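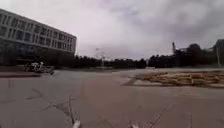

The long building on the square under a cloudy sky.

Stellico opens public reading and language rooms in Zandar

Zandar, 1st January – Stellico, the association for adult learning, announces the opening of its new rooms in the ground floor of the Mekonnen building. The rooms are open to all people who live or work in the city, and no membership is needed to enter.

The new place has 4 classrooms and 2 quiet rooms for reading. On the shelves are 3,000 books in simple language, dictionaries and newspapers. Most of them came from the old library of the Bikano school, which closed its evening department in November.
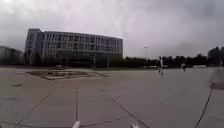 In the first season Stellico offers 400 places in evening courses. The courses are for beginners and for people who already speak well but want to write better letters, applications and reports. Each course has one lesson in the week and one hour of free conversation, where the learners choose the subject by themselves.

The association pays special attention to people who work in shifts. They can change between the early and the late group without asking before – it is enough to tell the teacher at the door. Parents may bring children of school age, who can do their homework in the reading rooms.

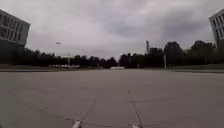

The price of a course depends on income, and the reading rooms are free of charge. Registration is possible at the desk or by the form on the Stellico website. Persons who are not sure about their level can take a short test, for which no appointment is necessary.

Stellico was founded by former students of the Bikano school and works in Zandar and in the villages near the city. It is financed by course fees and donations.

Journalists who wish to visit a lesson are kindly asked to write to the Stellico press office before they come.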